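The Marble Table

Zorica Kovačević got the table from her aunt in April, and for the first week she did nothing with it but wipe it down. It was white with faint tan veins and it took up most of the back room. The man who helped carry it in, Mirsad from downstairs, asked if it was real marble. She said she had never asked and didn't plan to.

She wanted it for wrapping. Her aunt had run a shop called Briseo on the corner of Hoxha Street, selling soap and candles, and everything that left the shop went out in thin white paper. Zorica had worked there for 12 years. When her aunt closed up, Zorica took the table, the scissors and a carton of what her aunt called sheets. The carton said 400 on the side. It had been opened already.

Her first order came from Demetrio Nieto, who was getting married and wanted soap for the guests. He needed 26 bars wrapped by Saturday's lunch, he started to say, then looked at the room and said any time that week would be fine.

"Your aunt used to fold the ends under," he said.

"I know how she folded them."

"My mother kept one for years. She never opened it."

Zorica wrote down the number and told him to come back when she called.

She did the first few that night, after supper. The sheets clung together and she had to blow on the corner to get one to lift. Her aunt had always picked one up by the top edge and let it hang a moment before she laid it down. Zorica used to think this was for show. Then she laid one down without doing it, and the paper trapped air underneath and went crooked, and she had to start over.
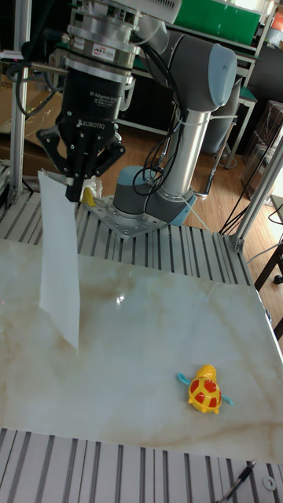

Page last changed: April, 9:40 p.m.

After that she let each sheet hang straight before she put it on the marble. It was slower. The bottom edge would swing, then settle, and then she could bring it down flat from one end to the other. You could almost see through it. Against the tan veins it was hard to tell where the paper stopped, so she ran a fingertip along the side to find it.

By ten o'clock she had five bars she was willing to give to someone. She stood them in a row on the windowsill and went to bed.

Her aunt called in the morning to ask about the table.

"It's fine," Zorica said. "It's cold to lean on."

"Put a towel down for your arms. Are you folding the ends under?"

"Yes."

"Some people tape them."

"I'm not taping them."

Her aunt was quiet. There was a radio going behind her, and a dog that Zorica didn't know about. "You'll run out of those sheets," her aunt said. "I got them from Trarnau and I don't think they ship anymore. Try the place behind the station. Ask for Špela, and tell her you want the long ones."

Zorica wrote Špela on the back of Demetrio's order. She asked whose dog it was, and her aunt said it belonged to the neighbor, and then that it mostly belonged to the neighbor.

The rest of the bars took two more evenings. She tore one sheet and cut another too short, and she saved both for lining drawers. On the last evening Mirsad knocked to ask about the water pressure, saw what she was doing and stayed in the doorway for a while.

"Can I try one?" he said.

She gave him the sheet she had cut too short. He held it up by the top with both hands, the way she had been doing, and waited for it to stop moving.

"Now what?" he said.

"Now put it down. Start at the far end."

He put it down. It went a little to the right, and she left it there and handed him a bar of soap.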